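Features > Automation > Setup and Service

Search articles, topics, issues Go

Before the Arm Moves

How a small service firm checks a mobile robot's gripper camera on screen, then does it all again on the shop floor

18 November 2020

The first part of a robot that most people look at is the arm. The people at Warrier, who set up and look after mobile robots for other companies, start with the camera. It sits near the wrist and looks out past the gripper, and nearly everything the machine decides in the last foot of a reach depends on it. If the camera's position in the software is off by a little, the gripper closes next to the thing it was supposed to pick up.

The machine on the bench this month is a Grullix, a wheeled base with one arm and a two-finger gripper. Its owner, a parts supplier in Kurnis, runs it on a night shift carrying small bins from storage to a packing area. It came in because it had started missing. The misses were small at first, and the night crew made up for them by nudging bins over with a foot. By the time the owner called, the robot was failing on one pick in 7.

Warrier's first step is to leave the hardware alone. The shop loads the robot's settings file into Trumel, the simulation program it uses for nearly all of its work, and drives a rendered copy of the robot through a rendered building. The building is a plain one, with gray walls and bare floors. It has nothing to do with the owner's warehouse. What the shop wants is long straight edges, and a building has plenty of those where walls meet floors.

The technician parks the simulated robot, tips the wrist camera toward the floor, opens the gripper all the way and stops. In a healthy setup, both fingertips show up at nearly the same height in the view, one on each side of center. Then the technician looks past them.
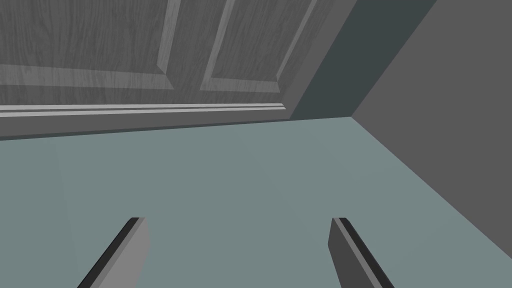
Checking the fingers against the floor

The paneled surface in the background serves as a ruler. Its molding is straight in the model, so it ought to look straight on screen too, whatever angle the camera is held at. If a line like that bows, the lens settings are wrong. If it stays straight but the tips sit at clearly different heights, the trouble is more likely in the wrist mount or in the finger settings. Sorting one from the other takes a few minutes on a screen. On a real machine, with a real lens and real play in the joints, it can eat a morning.

The shop keeps a written routine for this, and it has not changed much since May, when a line was added about saving the old settings before touching anything. The routine goes like this.

Load the customer's file and save a copy under a new name.

Open the gripper to its full width and leave it empty. A held object hides too much of the view.

Tilt the camera down until floor, wall and fingertips can all be seen together.

Save the view, move the base slightly, and save another. Compare the finger positions and the straight edges in each.

Only then change a number, and only one number at a time.

The last rule gets broken more than the others. It is tempting to fix the camera tilt and the finger offset in one go, and when the result looks better there is no telling which change did it. The shop has had robots come back for that reason, with settings that worked in one corner of a warehouse and nowhere else.

With the Grullix, the settings file turned out to be clean. The simulated tips lined up the way they should, and so did the background. That was useful to know. It meant the file described a robot in good shape, and the machine on the bench no longer matched it.

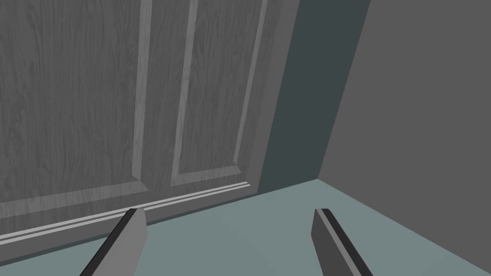
From the screen to the bench

The cover over the wrist comes off with 4 screws. Under it, the camera bracket had worked loose on one side. A bracket like that can be pushed back by hand and will look fine until the arm makes a fast stop. The technician cleaned the threads, put in new screws with thread locker, and let it sit overnight before powering up the arm.

The finger pads were worn too, more on the inside corners than in the middle. Pads are cheap, and Warrier replaces them in pairs. A new pad next to an old one pulls a part sideways as the gripper closes, and the arm then carries it at a slant.

After that the robot went through the same routine it had been put through on screen, this time facing a taped board at one end of the shop. The technician saved the views and laid them beside the simulated ones. The tips were slightly low. One small change to the camera tilt brought them up.

The final test is dull to watch. The robot picks up a bin, sets it down, backs off and comes in again, for roughly 400 cycles. Somebody checks on it between other jobs. It missed 3 times in the first hour, all on the same bin, which had a bent lip. With a different bin in place it ran through the rest of the afternoon without a miss.

The robot went back to Kurnis with a sheet taped inside the charging cabinet. The sheet tells the night crew to open the gripper at the start of each shift, look at the camera view on the tablet, and call if one fingertip is sitting higher than the other — and to stop moving bins by foot, since a crew that covers for the robot also covers up the early signs of a loose part.

Warrier has kept the saved views from this job in the customer's folder. The next service visit will begin with the same open gripper and the same stretch of simulated floor.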